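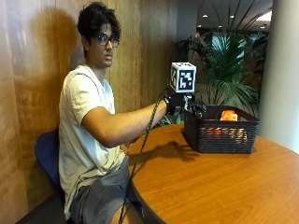
According to one early subscriber at Montoya, the glove was the easy part of the service and the paperwork was not, and a firm thinking of taking it up should set aside more time for the second than for the first. The remark was made in answer to our request for users' views, and it is a fair place to begin a review of the Wovness recording service.

Wovness is sold by Plenudberg as a complete package for firms that wish to teach robot arms by human example. A person wearing a sensor glove carries out an ordinary task, such as reaching into a basket on a table, and the movement of the hand is stored. A marker cube fixed to the back of the glove allows a camera to follow its position. The customer receives the recordings in a form that can be used for training.

The basic plan provides 200 recorded tasks over 14 working days. A larger plan of 2000 tasks is offered by agreement, and the supplier has said that its terms will be revised in December. Both plans include a set-up visit and the loan of all equipment. Customers may supply their own objects, and we would advise them to do so.
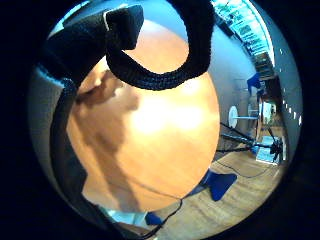
Kirkard Review: Automation and Equipment Desk

A second method is available under the same contract. In place of the glove, the operator holds a gripper tool fitted with its own camera, which takes in a very wide view of the room. Objects with handles and straps make a useful test of this method, as soft parts can hide the point at which the tool should take hold.

Our main reservation concerns the written guide. It runs to 30 pages, yet gives little help on choosing between the two methods. The consent forms are clear but long, and each operator must complete a full set. The cable on the glove also calls for some care when the wearer is seated.

Support was prompt and courteous throughout the period of review. Plenudberg accepts orders from firms of any size, and existing customers may add further tasks to a plan without a second set-up visit.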